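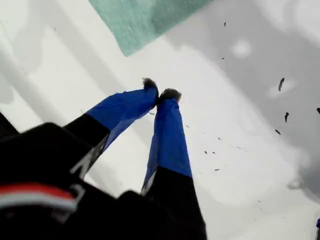

Figure 1. A pale work surface of the class coded "white or near white" in the survey.

3.2 Surface Lightness and Reported Glare

The second part of the survey dealt with the color of the surface on which respondents did most of their daily work. Of the 2,347 forms returned from the Restrepo and Skorkent sites, 1,758 contained both a surface code and a full set of comfort ratings, and only these are used below. Forms with a surface code but no ratings were kept for the inventory in Section 2 and dropped here.

Surfaces were sorted into four classes: white or near white (Figure 1), light wood tones, mid gray, and dark. Sorting was done by eye against a printed card. Ebony Ruddock and Loredana Marino coded the forms separately and then met to settle the cases on which they differed. Most disagreements fell between the first two classes, where old white tops had yellowed and could be read either way. The lower class was assigned only when both coders accepted it; otherwise the form stayed in the white class.

Comfort was rated on a scale from 0 to 100, with higher values meaning less glare. Respondents gave one rating for the morning and one for the late afternoon. The two ratings were kept apart in all tests, as the Skorkent rooms face west and the Restrepo rooms do not. Room lighting was recorded as daylight, ceiling light, or mixed. No light meter readings were taken at either site, and the results should be read with that in mind.

White surfaces received lower comfort ratings than mid gray ones at both sites. The gap was wider in the afternoon at Skorkent and nearly flat across the day at Restrepo. Dark surfaces did not do better than mid gray. Several respondents with dark tops wrote in the margin that white paper looked too bright against them, a complaint that the rating scale had no place for. Light wood tones fell between white and mid gray in the morning but could not be told apart from white in the afternoon.

Gloss was not coded. A matte white top and a polished one were given the same class, although the second sends back a far sharper reflection of a ceiling fixture. Some of the spread within the white class is likely due to this. The Nolel form, which we considered at the design stage, asks for gloss in a separate item, but it is long and was judged unsuitable for a mailed survey.

A further source of spread is what lies on the surface. Papers, mats, and cloths change the mix of light and dark in front of the worker even when the top itself stays the same. In Figure 2 the tabletop is white, and a crumpled mint-green cloth lies bunched near its center; a case of this type is coded by the tabletop alone. The rule is simple to apply and was followed at both sites, but it treats a bare top and a largely covered one as equal. Fixed desk pads were the one exception. Where a pad was attached to the desk, the pad was coded in place of the top.

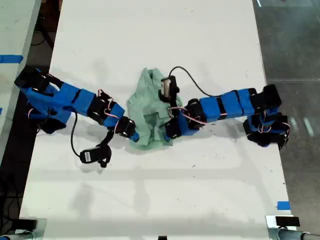

3.3 Seat Position Relative to Windows

Respondents marked their seat on a blank room plan. Plans without a marked window were returned once for correction and then excluded. Seat angle was measured from the line of sight to the center of the nearest window, using the Fotumari template printed on clear film.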